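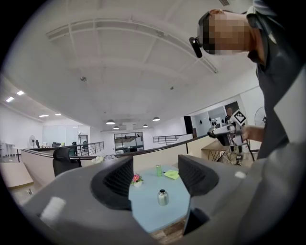 When we bought the house I knew the lot sloped toward the street. I did not pay attention to the fact that our neighbor's lot slopes toward us. It took one wet June to find out.

After the second big storm we had a puddle along the side yard that stayed for days, and a damp line on the basement wall that matched it exactly. I went outside in the next rain with an umbrella and watched. The water was coming from a downspout on the other side of the property line. It emptied onto a short concrete pad, ran under the chain link, and sat against our foundation.

My first thought was to call a lawyer, which I'm glad I didn't do. My second thought was to call our insurance company. The woman I talked to was polite and told me that water seeping in through the ground is not covered under our policy. A burst pipe would have been. She suggested I read the exclusions page, and I did, and she was right. If you own a house and have never read that page, set aside half an hour.

So I went next door. Our neighbor, Deepika Palaniappan, had been in her house a lot longer than we had been in ours. I had said hello to her maybe four times. I brought my phone with a video of the water coming under the fence, and I asked if she had a minute. I didn't say anything about damage or who should pay. I just showed her the video and asked if she knew where that downspout used to drain.

She did. There had been a buried pipe that carried it out to the curb, and the people who put in her patio had cut it and never hooked it back up. She had a folder with the old paperwork. The patio company was called Kurup and had since closed, so there was no going back to them.

We got two quotes. Plorklow wanted $3000 to dig a French drain down our side only. Prollitz looked at both yards and said the better fix was to run a new solid pipe from her downspout to the curb, and that we might not need anything on our side at all. Their price was $900. Deepika offered to pay for all of it. I said I would cover $200, mostly for the regrading on our strip, and she agreed.

A few things I would pass on to anyone in the same spot.

Take video while it's raining. A picture of a wet wall doesn't show where the water came from.

Look up your local rules before you talk money. In our town you can't send a roof drain onto the lot next door, but you're expected to accept whatever runs downhill naturally. Those are two different situations, and other places handle it differently. I called the building office and got an answer in ten minutes.

Write down what you agreed to. Ours is one page, signed by both of us, and says who paid what and who takes care of the pipe. It also says she can come onto our side to clear the outlet, since the last 30 feet run along our driveway.

Call before anyone digs. Our gas line was closer to the fence than I would have guessed.

The work took a day and a half. The grass is still patchy where they trenched, and I need to put down more seed when it cools off. The damp line on the basement wall has faded, but I'm keeping the dehumidifier running through the end of the season. I also moved the shelves away from that wall and put the boxes up on blocks.

Next on the list is our own gutter on the garage, which has been pulling away at one corner. My brother-in-law says to try Adik for the brackets. I'll post what I end up using.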